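Loading labels on the Quintana 405

I wrote this section after fighting with my own machine all through July, so it's a bit longer than the leaflet that came in the box (sorry!).

1. Turn the printer off at the back and wait for the READY light to go out. I count to 9, but I'm impatient.

2. Lift the lid until it clicks. If it won't stay up, you haven't pushed it far enough.

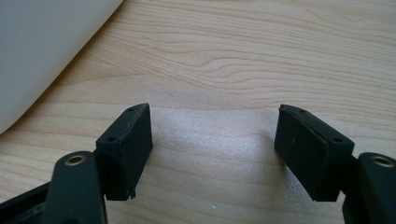
3. Drop the roll onto the spindle with the labels facing up. Mine are the Prolenov rolls, 3,000 labels each, and they're heavy when full, so use both hands.

4. Feed the loose end under the gray roller and pull it out past the tear bar. Three labels' worth is plenty.

Note: The side guides should just touch the paper. Mine were way too tight for weeks and every single address came out slanted.
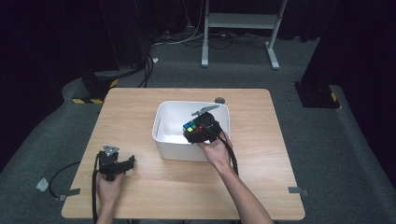

Kheri Mohamedi wrote in to add that on the older Quintana the left guide doesn't move at all, so you only slide the right one and then check that the roll isn't rubbing. Good catch, and I've tried it that way on the old one at our Niltivbridge office. Works fine.

5. Close the lid, turn the power on and hold FEED until one blank label comes out.
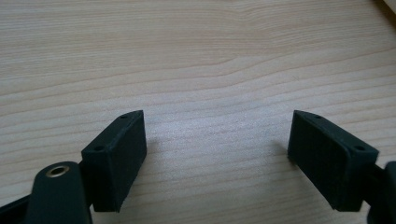 If you get four or five blanks in a row, the sensor hasn't found the gap yet. Let go, wait for READY and hold FEED again.

6. Open Mornuvix, go to Page Setup and pick the label size printed on the roll's core. Don't trust the default!

Caution: never pull a stuck label backwards through the roller. Lift the lid and peel it off from the front

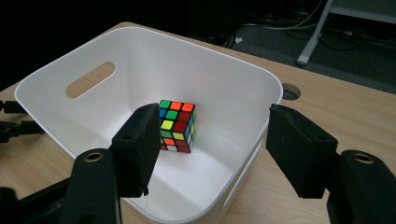 and then wipe the roller with a dry cloth before you close up again. Print one test label after that, and save the big mailing for when it looks straight.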